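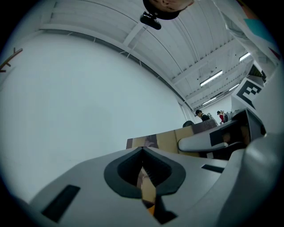 Cardboard box with a printed side, gray gripper in front

Board index > Reading Room > Romance and Mystery > Is the Karberg series worth continuing after book two?

pagedown82
Jun 17, 2021
I finished the second Karberg book last night and I'm on the fence. Everyone on this board gave it five stars and I can't see what you all saw. Lutthorpe is a nice enough setting (small harbor, one bakery, everybody knows your business) but the romance between Nell and the ferry captain runs on one misunderstanding that a two-minute phone call would clear up. It takes 141 pages to get to the phone call. Does book three do any better, or is it more of the same?

tillie_reads
More of the same, if you ask me, but I like the same. The phone call thing didn't bother me. She has a reason not to trust him after what her brother did in book one.

pagedown82
Her brother sold a boat without telling her. I wouldn't trust the brother. What does that have to do with the captain?

Ravinder Carrier
I reviewed book three for the Nilline newsletter and gave it a C plus, and I was in a good mood. The mystery half is fine. Somebody is forging paintings and passing them off as Cordeiro's, and the clues are planted fairly. The romance half is where I checked out. They break up in chapter nine over a letter we never get to read, and then they're back together after a storm. I don't buy that a storm fixes anything.

tillie_reads
C plus is harsh! The storm chapter is the best thing she's written. And we do get to read the letter, or part of it, when Nell finds it in the coat.

Ravinder Carrier
We get two lines of it. Two lines is a teaser. I went back and checked before I filed the review, in case I'd skimmed.

moss_and_ink
I'm with Ravinder on the letter but not on the grade. Most series in this line sag at book three and this one at least moves. Also has anyone listened to the audio? The narrator gives the captain an accent that comes and goes, so I switched to paper by chapter four.
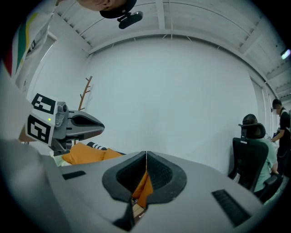 Something orange and folded in the gripper, room behind

pagedown82
OK, so the votes are one "same but good," one C plus, and one "at least it moves." That isn't exactly a stampede to the store.

dogeared
You left out the part where the publisher says there are going to be 70 of these. I don't know if that was a joke in the interview. I stopped believing anything about this series when the blurb for book two promised a "shattering twist" and the twist was that the baker was married once.

tillie_reads
It was a joke. She said it at a signing and people laughed.

dogeared
Were you there?

tillie_reads
No, my sister was.

dogeared
Then I'll wait and see. Book four is listed for August and the page already has 1,000 ratings. For a book no one outside the advance list has read. I take those stars with a lot of salt.

moss_and_ink
Some of those are people rating it because they're excited. It's annoying, but I wouldn't call it a plot.

Ravinder Carrier
I'd ignore the stars altogether. Pagedown, if the phone call problem is what got to you, get three from the library and read up to chapter nine. If you're rolling your eyes at the letter, quit there. The forgery gets wrapped up in a way you'll guess – I had it by the gallery dinner.

tillie_reads
I did NOT have it by the gallery dinner, for the record.

pagedown82
Library hold placed. I'm 12th in line, so somebody likes it. Will report back, but I'm not expecting much from that storm.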